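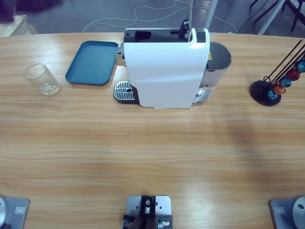

My old phone finally gave up in May, after a long and undignified decline. It had got to the point where I'd leave the house with a full battery and be hunting for a socket by lunchtime, and the bottom third of the screen only listened to me if I pressed really hard. So I've bought a new one! It's the Olta, the small one, and it cost me £190, a sum I'd been happy to spend right up until the moment I had to type in my card number.

I nearly went for the Wekunent instead. Valquíria Camargo at work has one and it's a lovely thing, all glass and very thin, but it's enormous and I have hands like a child's. I tried sending a message on hers with one thumb and almost dropped it down the stairs. The Olta fits in a coat pocket and has a proper headphone socket (yes, I'm one of those people) and a slot for a memory card.

Moving everything across took most of an evening. The contacts came over fine, and so did the photos, apart from a batch from a few summers ago that arrived with the wrong dates and are now scattered all over the place. My messages were another matter. The transfer app, Flirkiditz, stuck at 79 per cent and sat there for so long that I went and had a bath. When I came back it was still on 79, so I started the whole thing again and the second go went straight through. No idea why.
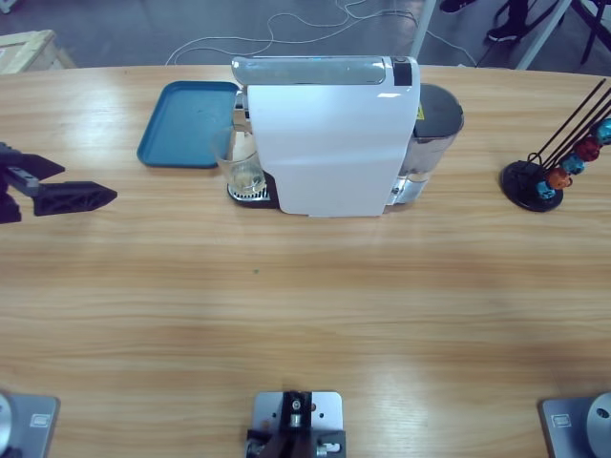 The screen is the bit I was most worried about, being a cheap phone, and indoors it's great. Text is sharp, colours are a touch on the warm side until you find the setting for it, and films look better than they did on my old one. Outside in the sun it's a struggle, even with brightness up at 100. I've also been fiddling with wallpapers more than a grown woman should. The one I've settled on for now is plain pale wood with the grain running across, like the tabletop in the photo, and the icons show up on it much better than they did on the busy leafy thing it came with.

Battery life is good. I get about 2 days if I'm behaving myself, less if I've had maps on. It charges slowly, though, so plugging it in while you find your shoes won't get you very far — leave it overnight.

The camera is only all right. Fine in daylight, mush after dark, and there's a beauty mode switched on from the start which gave my brother-in-law the skin of a boiled egg. Turn that off first.

As for a case, Marcelino Araújo left a comment on my last post recommending the Grgić ones, so I've ordered the green. It hasn't turned up yet and I'm carrying the phone around in a sock until it does. If any of you have an Olta too, can you tell me how to stop it buzzing every time it joins the wifi? I've been through every menu I can find and it's driving me up the wall.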